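Six months with the picking arms at Clukdale

Aug 16, 2018

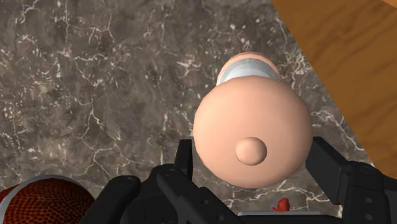
Has anyone on our floor lost their job to the robots?
Nobody has been let go, but the work is different now, and two of the people who left in spring were not replaced.

I get asked this by my family more than anything else, so I am putting it first. I work in returns at Clukdale, where we check, sort and repack goods that customers have sent back to the shops. I have been there nine years. In February the company put in 2 picking arms from a firm called Golob, and I said I would write something once I had worked next to them for a while.

Before the arms came, a returns shift went like this. A cage of mixed goods was wheeled to your bench. You took out an item, scanned it, looked it over, decided on a grade and put it in the right tote. Most of what we get is small household stuff, toys and toiletries, all jumbled together. On a good day I could clear 284 items. I know that because the number was on the screen above the bench, with everyone else's next to it.

The arms do the taking out and the placing. They lift an item from the tray, turn it under the scanner and put it on a short belt that comes to us. We still do the grading. A machine can read a barcode, but it can't tell you that a lid has been opened and pressed back on, or that the box smells of somebody's kitchen.

Any item new to the system is tried in the simulator before the arms are allowed to handle it. The software is called Woreo. Somebody makes up a model of the item, gives it a shape and a weight, and the gripper on the screen has a go at it over and over. Smooth, rounded things are the ones that take the most attempts. There is very little for two fingers to get hold of, and a small change in the angle makes a big difference. Bottles are a nuisance. Balls are worse if they are bigger than the fingers can open.

That simulator work is where my own job has changed most. Milovan Georgiev, who runs the system for our site, asked in April if any of the bench staff wanted to learn it. Four of us said yes. I do two afternoons a week on it now and the rest of my hours at the bench. It is mostly patience. You set the object down in a different position, run the grasp, look at where the fingers ended up and write a note. Our list of approved items stands at 3,357, and there is a long queue behind it.

I have found I am quite good at guessing which grasps will be awkward, and that comes from years of picking the same things up by hand. With a shampoo bottle I would always go for the shoulders, never the middle, as the middle gives when it is half empty. I had never said that out loud to anyone before Milovan asked me to put it in a note. There are a lot of notes like that now.

The money is a sore point. The simulator afternoons are paid at the bench rate. We have been told this will be looked at in October, when the new grades are agreed. I hope so. It is a different skill and it ought to be paid as one.

My wrists are better. I had trouble with the right one for three winters and wore a support for most of last year. Reaching down into the cages was what did it, and I hardly do that any more. I would not want to go back to it.

On the other side, the benches are quieter and further apart. We used to work in pairs across a cage and you could talk the whole shift. Now the belt sits between us and you need to raise your voice. Eliécer Agudelo, who worked opposite me for over 9 years if you count our time at the old building, moved to goods in because he couldn't stand it. He says he misses the people and not the cages. We have our break together still, but it isn't the same as passing the day with someone.

The pace is odd as well. When the arms run well, items come at a steady rate and you can't bank a bit of time for yourself by working fast. When they stop, which happens a few times a shift, you stand there until the light goes green again. At first we were told to stay at the belt. After some argument we can now go and do repacking, and the stops don't count against us. The individual numbers on the screens have gone too – there is one figure for the whole line. I was glad to see the back of those.

Fitier, the agency that sends us extra staff before Christmas, has already been told we will want fewer this year. I don't know how many fewer. Several of our permanent people started that way, me included, so I do wonder where the next lot will come from.

A third arm is due to go in at the far end, by the loading door. They want it for the heavier boxes. The floor was marked out with yellow tape last week and we have all been walking round it since.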